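Orkow Leg Tracker Mount Kit

Shop > Motion and Teleop > Mounts and Straps

In stock. Ships flat, which is how you will also find the straps at the bottom of your bag.

Holds one tracker and one marker cube on a shin, calf or thigh. Sold singly or as a pair. Designed for people who are teaching a machine to walk, squat, kick a ball or shuffle sideways along a table, and who would like to do it in a garage or a shared workshop instead of a studio with padded walls.

Why it exists

The first version of this mount was a wrist brace from a drugstore with a tracker zip-tied to it. It worked for as long as the wearer stood still, and that is a poor showing for something meant to record walking. The second version used hook-and-loop tape and came off in February, down the leg of Iqra Jadoon's sweatpants, during the only good take we had that afternoon. She drew the third version herself, that same evening, and it is more or less the one you can buy now.

The idea is dull and we are proud of it. The tracker tells your software where the leg is. The printed markers on the cube tell your cameras where the leg is. When the two disagree you find out right away, and you can stop and fix the strap before you have recorded an hour of a person with one knee in the next room.

What's in the box

Single kit:
Shin plate, printed, with a curved back and foam pad
Marker cube, white, with the faces already applied
Elastic strap, calf length
Hardware bag (screws, washers, one hex key that will be lost by the weekend)
Printed sheet with the marker layout and face order

The pair kit has two of everything, plus a second marker set so that left and right can't be confused by the software. They can still be confused by you. Write L and R on the foam.

The tracker itself is not included. The plate takes the standard camera screw used by most of the trackers people bring to us. If yours has its own odd little bayonet, look at the Prarodham adapter further down.

Who uses it

Mostly people building a humanoid or a pair of legs at home, or sharing one build between a few households with different ideas about tidiness. The kit feeds pose data from a human wearer into whatever retargeting software you run, and the robot makes of it what it can. A fair number of buyers also use it for arm work, with the cube on a forearm. We don't list it as an arm mount and we don't mind. 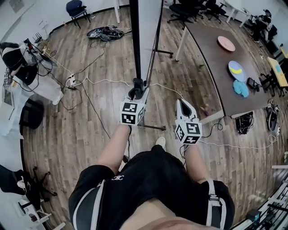

Two trackers with marker cubes worn over shorts weather, with a buckled strap on the right thigh.

Fitting

Put the plate on the front of the shin, on the flat part of the bone. The calf muscle changes shape each time you take a step and will take your data along for the ride. Bare skin grips best. Thin leggings are fine. Loose pants are how we lost version two.

Tighten the strap while standing, walk across the room and back, then tighten it again. If your foot tingles, you have gone too far.

The two plates do not have to sit at matching heights. Calibration measures where each one is. It does care very much if you bump one afterward, so if you clip a table leg with your shin, go back to the calibration pose before carrying on. Swearing is optional and is not recorded.

Give the cube a clear view. At least two faces should be visible to a camera through most of the motion. Stands and poles are the usual culprits, and moving one a foot to the side generally cures it.

Cables deserve a minute of thought too. You will be walking with your eyes forward or inside a headset, and an extension cord does not move out of the way. Tape them down or run them along the wall. Power strips go where your feet do not. We know what most workshops look like, including ours.

Details

Marker cube: white print, matte, black-and-white square markers
Strap: washable elastic, wash cold and hang dry
Load: tested with trackers up to 200 g
Fit: calves from 30 cm around; the long strap is an extra
Assembly time: some 19 minutes for the first one, much less for the second
Print files: included with purchase, for personal repairs and changes

Strap options

The calf strap suits most adults. For the thigh we sell a wider strap with a metal buckle, because elastic on its own slides down a thigh with great determination. It can go under the hem of a pair of shorts or below it. Below is easier to check.

The long strap is the same elastic, only more of it. If you are between sizes, get the long one and fold the end under. A strap that is too short can be stretched to fit, and then it will spend the session trying to get home.

Goes well with

Prarodham adapter ring. Lets the plate take bayonet-style trackers. Adds a little height, so run calibration again after you fit it.

Nseir pole clamp. For putting a reference cube or a small camera on a vertical pole. Black, ugly, has never let go of anything.

Butico marker sheets. Spare faces in the same size and order as the cube. Buy these before you need them. Markers get scuffed at the corners, and a scuffed marker is one your camera will identify with full confidence as something else.

Known annoyances

The foam pad wears out. If you wear the kit often, expect to replace it a couple of times a year. Pads are cheap and the files include a cutting template.

Glossy tape over the markers causes glare. People do this to protect them. Please use the matte film, or nothing.

The early plates had a sharp lower edge. Plates made after 1 July 2019 have a rounded one. If you own an old plate, sand the edge or write to us and we will send the new part for the cost of postage.

The cube screws can work loose if your routine includes jumping. A drop of removable threadlocker helps. So does less jumping.

Questions we get

Will it work with only one camera?
Yes, with gaps. Whenever you turn away, the marker side goes quiet and you are relying on the tracker alone. Two cameras make for a much calmer evening.

Can I wear it for a whole day?
You can. You will have a plate-shaped dent in your shin and opinions about the foam. Most people take it off between sessions and recalibrate when they put it back on.

Does it fit kids?
The plate is too wide for a small shin and will rock from side to side. We don't have a smaller one yet.

Can I print the whole thing myself?
The files come with the kit, so after the first one, yes. Print the plate on its side, with the layers running along the shin. Printed flat, it snaps across the screw holes.

My robot's knees bend the wrong way. Is that the kit?
Check left and right first. Then check the sign on the knee joint in your own software. So far it has never been the kit, but write anyway, we like the videos.

Returns

Send it back within 30 days in any condition that still resembles a leg mount. Please wash the strap.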